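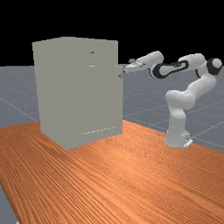
Gray cabinet on a wooden table.

The Level at Plusolthorpe

The survey of the Retier reservoir began on 6th June. Sota Chiba was given the east gauge, a notebook and the key to the pump house. The instructions were one page long. Read the level at dawn and at dusk. Enter it in millimeters. Do not round.

The first reading was 358. The second was 358. There had been no rain and the outflow valve was shut, so he thought little of it.

On the fourth day he opened the valve a quarter turn and let it run until noon. The meter on the pipe recorded 2,000 liters. The gauge read 358. He cleaned the scale with a rag, checked the datum against the brass pin in the wall, and wrote the figure down.

He telephoned Odell at the Yule office.

"Is the float stuck?" Odell asked.

"There is no float. It's a painted board."

"Then read it again."

He read it again. He had now made the same entry 20 times, and his handwriting had grown smaller with each one. 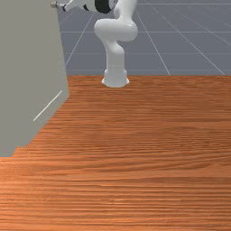 Wooden tabletop, with gray tiled floor beyond.

In July the office sent him the old ledgers. The previous reader had stayed 94 days. Every line in her column held the same number — the ink changed twice, from blue to black and back. On the last page she had drawn a short stroke beside the figure, as a person does when starting to correct it.

Chiba sharpened a pencil and walked down to the gauge. The water stood at 357. He stayed until it was too dark to see the board, then went up to the pump house and entered 358.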